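Clearing Out the Medicine Cabinet

Filed under: Bathroom, Storage

The bathroom is the worst room in the house for keeping medicine, and it is where most of us keep it. Steam from the shower gets into the cabinet every day and tablets soften or crumble well before the date on the label. A bedroom closet shelf or a high kitchen cabinet away from the stove does a better job. Pick a spot that stays dry and that small children can't reach, even with a chair.

Start by taking everything out. Do it at a table with good light, not standing at the sink. Bring a trash bag, a marker, a roll of masking tape and your reading glasses if you use them. The dates on tubes are stamped into the crimped end and can be hard to make out. Tilt the tube under a lamp and the numbers will show up.

Sort by what you use things for. Pain and fever in one group, stomach in another, then cuts and burns, then colds and allergies. Prescriptions stay apart from all of that, with one section per person. Anything with no label goes in the discard pile, even if you think you know what it is.

Check the dates next. Eye drops are the ones people get wrong. The printed date is for a sealed bottle, and once it has been opened many kinds are good for only a few weeks. The leaflet will tell you how long. Write the day you opened it on a piece of tape and stick it to the bottle. The same goes for liquid antibiotics, which should be finished as directed and never saved for next time.

Shallow boxes work better than deep bins. In a deep bin the small things sink, and you end up buying a second tube of hydrocortisone when the first is lying at the bottom. A box with sides 3 inches high lets you see every item without digging. Shoebox lids are fine, and so are the trays that come with canned goods. Stand the bottles up at one end and let the cartons take the rest of the space.
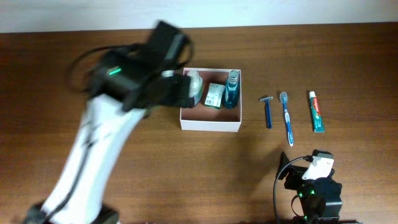
Annick Chevalier wrote in that she gave up on sorting by ailment and now keeps one box for things used every week and another for everything else, and that the weekly box is the only one that ever comes down from the shelf. It's a good system for a small household. If you try it, put a note on the second box to check it in April and again in the fall, or it will be forgotten.

Keep the cartons if you have room. The dosing chart is often printed on the carton and nowhere else, and so are some of the warnings. If space is tight, cut out the panel with the directions and rubber-band it to the blister pack. Do not tip loose pills from two packages into one bottle.

Label the end of the box that faces out, not the lid. Masking tape and a marker will do. Printed labels look nice but you won't bother to redo them when the contents change. I paid 6 dollars for a set of plastic label holders once and they are still in the drawer.

For getting rid of old medicine, a drugstore take-back bin is the best choice. Many pharmacies have one near the counter. If there isn't one near you, mix the pills with used coffee grounds or cat litter, seal the mix in a bag and put it in the trash. A short list of drugs should be flushed instead, and the label or leaflet will say so. Scratch out your name and the prescription number before the empty bottle goes in the recycling.

Needles and lancets never go in the trash bag. Use a sharps container, or a heavy laundry detergent jug with a screw cap if your town allows it.

While you are at it, look at the bandages. The adhesive dries out after a few years and they fall off within minutes. Old ones are still useful in the workshop for padding a tool handle.

Wipe down the empty cabinet with warm water and a little dish soap, then leave the door open until it is completely dry. It will hold toothpaste, razors, combs and cotton swabs, none of which mind the steam. The whole job took me 35 minutes, plus the trip to the pharmacy.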